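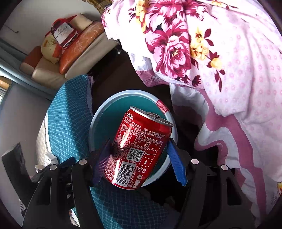 Paraschiva Voicu wrote in the margin of our first draft that drinks should never go in a sorting test with paper cartons, because one dented can spoils the whole lot. We kept the can in. It was closed, and a mixed table was the point of the project.

Sorting small household goods by packaging
Course project, Nimstead
Nhi Khương and group
August 2, 2025

Aim
We wanted to find out which kind of label helps a person put mixed goods into groups faster: one based on what the package is made of, or one based on what is inside it.

Materials
All items came from ordinary shopping. They included a soft drink in a metal can, snacks in foil, a plastic bottle and several small cartons. We also had a round teal basin and a round teal lid with a price sticker still on it. A long box covered in patterned teal fabric gave us a second surface.

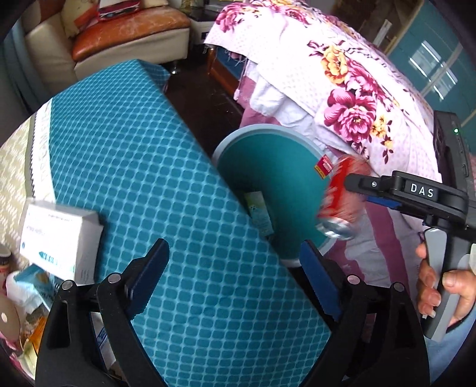 The cartons gave us the most trouble. Under the "contents" labels, people had to read the print before they could decide, and on some cartons the print is small and faint. Under the "material" labels they only had to look at the package or touch it.

Method
Each person sorted the same set twice, once with each set of labels. We changed the order from person to person. A trial ended when the last item was put down. We ran 40 trials in all and wrote the times on a paper sheet, then typed them up the same evening.

Results
The slowest trial took 172 seconds and used the contents labels. The slowest trial with material labels took 160 seconds. Most mistakes were with foil packages, which some people put with metal and others put with plastic.
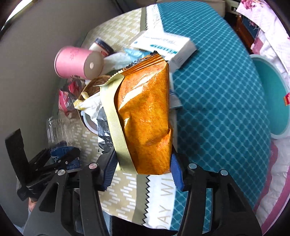 Figure 3. Snack package in orange-brown foil with a crimped top end.

Discussion
The foil problem comes from our labels. We wrote "metal" and "plastic" and left no place for a package that looks like one and feels like the other. A third label, "foil and film," would probably fix most of it. We plan to repeat the test in November with new labels and the same goods, except for the snacks, which will have to be bought again.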